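Tuesday, February 9, 2021
By Anežka Jelínek

Banitz food box service adds second pickup day

The weekly food box service in Banitz will open on a second day from March. The town council approved the change last night with 4 votes against. It means that families who work during the day can also collect their fruit and vegetables in the evening.

The service started last spring in the old school kitchen on Lau Street. In the first month it had 115 registered households. At the end of January the number was 934, and the line in front of the kitchen often reached the bus stop. Several neighbors complained about parked cars, and the council promised them to look for a better solution.

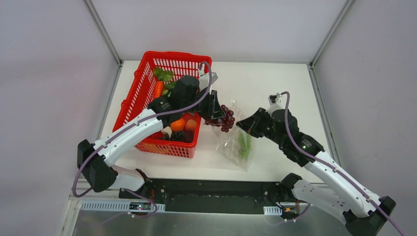

What will change

The present pickup on Thursday morning stays as it is. The new one will be on Monday, from five to eight in the evening. Each household must choose one of the two days and keep it until summer. The form is available at the town hall and in the library, and it must be returned before the end of this month.

The price of a box does not change. Households with small children can still ask for a larger box, but they should write this on the form, also if they have asked for it before.

Growers from Cadholm will deliver most of the vegetables, as they did in the winter. Peppers and carrots were the most wanted items in the survey which the council made in December, and cabbage was the least wanted.
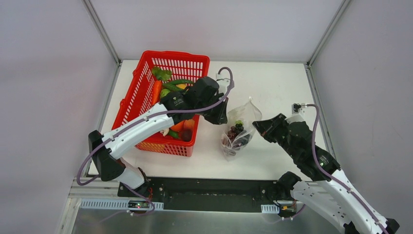

The survey also asked about home delivery. Of the people who answered, 78 said they cannot come to the kitchen without help. For them the council is discussing a contract with Clirkico, a delivery company with an office in the town. The decision is expected at the next meeting, and until then a neighbor or relative may collect the box with a signed note.

Questions about the form can be asked at the town hall by phone or in person, every morning except Wednesday.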